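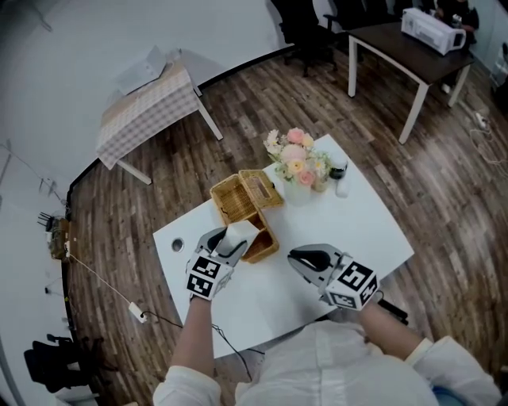
Left gripper shut on a tissue, right one resting on the table. Lid up.

Sadel hand grippers (pair), review by Esi Odoi

Short version: good tool, dear, and no, you are not getting a robot that tidies the front room this year. Longer version follows, typed on a train so forgive me.

What you get. Two grippers, one per hand, grey bodies, soft black fingers, a white cube on top of each with the square black and white markers. You do a chore holding them, the system follows the cubes and logs what your hands did, and then an arm is supposed to have a go at the same chore. I had the pair in Talcombe through most of January. The arm was an Alhassan, the software Vistatard. Price for the pair is £2000. No arm in that, obviously. No cables worth having either.

Chores first, as that's what people email me about. I picked five. Tissue out of a box. Box lid shut. Small bottle from one end of a table to the other. Fold a tea towel. Put a lid on a jar and do it up.

By hand with the grippers, all five are doable. The tissue took me a morning to stop snatching. You pinch too deep and three come up together, pinch too high and it slides out of the fingers. The soft tips do help. They give a bit, so you can squeeze a tissue without shredding it, and the same squeeze will hold a bottle. Would not have guessed that from the look of them. Tea towel was miserable. Corners, always corners. I can fold one in seconds with my own fingers and it took ages with these, swearing.

Then the arm. I ran 203 goes across the lot and 93 came out right, where right means I wouldn't have to come along after and fix it. Under half. Most of the good ones were the bottle, which is the dullest chore of the five and the one I least need help with. Tissue next, better than I expected. Lid on the box, so so – it would nudge the box along the table and then close the lid on nothing. Jar lid was hopeless, cross threaded nearly every go. Tea towel I stopped scoring.

So can machines do the houswork yet? One bit at a time, on a tidy table, with somebody standing there. Move the flowers a hand's width and mine got noticeably worse. A kitchen is nothing but things that have moved since yesterday.

Shop floor is a different story and I'd be kinder. A packing bench where the box is always in the same spot, same height, same light. I can see the bottle job being worth paying for there. Feeding tissue paper into gift boxes, maybe, if someone checks the line. I wouldn't put it on anything with a screw thread.

Back to the grippers themselves, as that's the actual review.

Comfort. Fine for twenty minutes. After that I felt it in the forearms, more the left than the right, and I'm right handed so work that out.
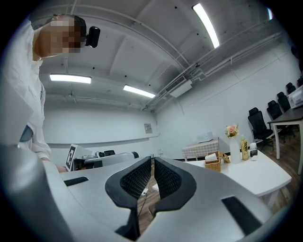 Grip faces are the best part. Textured pads inside, squashy outside, and after a month of abuse mine still closed evenly. Cleaned up with a damp cloth. The bodies are chunkier than I'd like and they do get in the way when you're trying to see what the fingertips are up to. I spent a lot of time craning my neck. Anything low on the table, you end up bent over it.

Markers. Keep them clean and keep your sleeves off them. Half my early recordings were rubbish down to me turning a wrist so the cube faced the wrong way. Vistatard tells you this afterwards, in a list, when it could easily beep at the time. Very annoying. Please beep.

Set up. Allow an afternoon. The leaflet is poor, the drawings show the left gripper twice. Ring the support line before four o'clock, they were good once I got throuhg.

Cables. Too short for my table so I bought longer ones. Budget for that.

Would I buy it? For a workshop or a college with one boring repeated job and a person who has the patience to do that job over and over with these in their hands, yes, probably. For home, no. Keep your two thousand and fold your own tea towels. I'll have another go when the next Vistatard update lands, jar lid first.

Score: four out of five for the grippers, two for the chores.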